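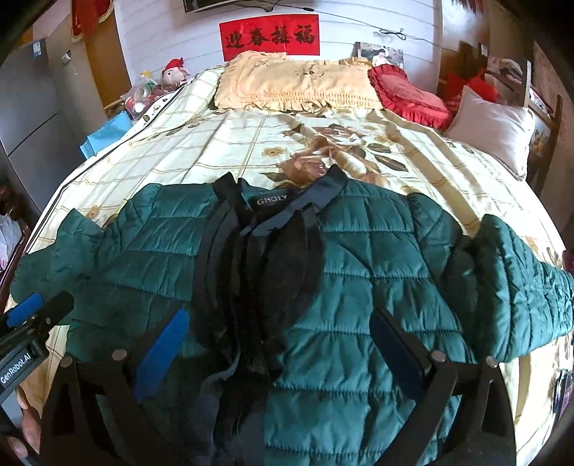 Pindby wrote under my last post that 236 takes of one task is plenty and I should move on to the next garment. I doubt it. We have 1814 clips of jackets being folded on beds, target is 3000, and the policy still grabs the sleeve anywhere it likes. Is it worth finishing, or are we just piling up more of the same?

3 answers

Sarlow
Depends what varies. If it's one jacket on one quilt, the last thousand will teach it very little. Change the bed, the starting pose and the person holding the gripper. Then hold out a whole room for testing – not random clips, or your score means nothing.

Netar
just collect more, worked for us

Van Wijk
"Worked" on what, though? I'd stop on Wednesday and train on half of what you have, then on all of it. If the two curves sit on top of each other, quantity isn't your problem. Also check where your operators grab. Ours had 3 different habits for the same sleeve and the model averaged them into a bad one.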